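Ticket: Follower arm lags and drifts when leader arm is moved by hand (tape sorting task)
Product: Evik teleop kit, two arms
Opened by: Divya Amin
Status: Solved 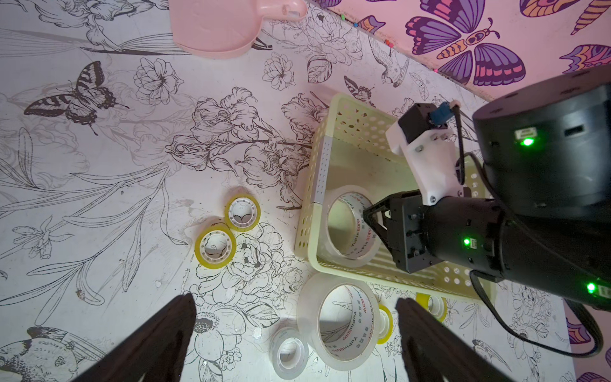
Wrist view, tape task, big rolls and small rolls with the basket at right.

Divya Amin, original post

Hi all! First off, I love this kit. I've been teaching the arms to put rolls of tape in a basket, and the first evening I got a clean demo on my second try and did a little lap of the kitchen.

Now the trouble. When I move the leader arm by hand, the follower copies me nicely for the first few demos. Then it starts to lag, and after a while the gripper ends up a bit to the left of where I'm pointing it. On the small rolls that's enough to miss completely. The big rolls are more forgiving, but I get a lot of nudging before the fingers close, and I don't want the policy to learn nudging!

What I've tried so far:
Restarted the Mista recorder - no change
Swapped the USB cable on the leader
Ran the zero pose routine again (helps for a few demos, then it creeps back)
Lowered the recording rate from 30 to 25

Status lights are green the whole time and there are no faults in the log. The only line that looks odd is this one, which shows up over and over once the lag starts:

WARN leader_sync: queue depth 6, dropping oldest

Any ideas welcome. I have a free evening and a lot of tape.

Support (Chowdary desk), reply 1

Hi Divya, thanks for the clear write-up. A couple of questions before we guess:

Is the drift on one joint or all of them? Put the leader in the rest cradle, wait a few seconds, and compare the joint readouts on the Status page.
Are you saving camera video to the same disk the recorder runs from?
How long is a session before the warning appears?

Please also attach the last part of the sync log if you can.

Divya Amin

Great questions, and the first one was fun to check. It's only the base joint! Everything else matches to the last digit I can see. Base is off by 2 degrees after a long session, always the same direction.

Yes, video and recorder are on the same disk. It's the little one that was already in the computer. The warning shows up once I've recorded a handful of demos back to back. If I stop for a cup of tea it goes away, and then it comes back faster the next time.

Log attached. It's 3,000 lines, sorry, most of them are the same warning.

Support (Chowdary desk), reply 2

Thank you, the log is very helpful. We think you have two separate problems.

The lag is the disk. Video writing holds up the recorder, the leader queue fills, and old positions get dropped. Go to Recorder > Storage and point the video folder at a different drive. Leave "encode after session" turned on.

The base offset looks mechanical. On the leader arm, the clamp screw under the base can loosen when you swing it by hand for a long time. Power off, turn the leader on its side, tighten the screw until it stops, then run the zero pose again. You don't need to touch the follower.

After that, please throw out the demos recorded with the warning in them. Mista can filter them: Sessions > Filter > has sync warnings.

Divya Amin

Oh wow, the screw! I could turn it with my fingers. Tightened, zeroed, and the base readout hasn't moved since.

Moved the video to an external drive too. I did a long run tonight and got zero sync warnings. The follower feels like it's glued to my hand now - I can come down over a small roll, close, lift, and drop it in the basket without a single correction. I even picked one that was lying right up against another and didn't disturb its neighbor.

The filter threw out more of my old demos than I'd hoped, but fair enough, they were wobbly. I'm re-recording the small rolls first and will put the rate back up to 30 once those are in.

One request while I'm here: could the sync warning also show up in the main window? I had the log panel folded away and kept on recording for ages before I noticed.

Support (Chowdary desk), reply 3

Glad it's running well. We've added your request to the list for the Zaltau update as a banner in the recorder window. The base screw check will go into the setup guide as well.

Marking this as solved. Reply here if the base offset comes back and the ticket will reopen.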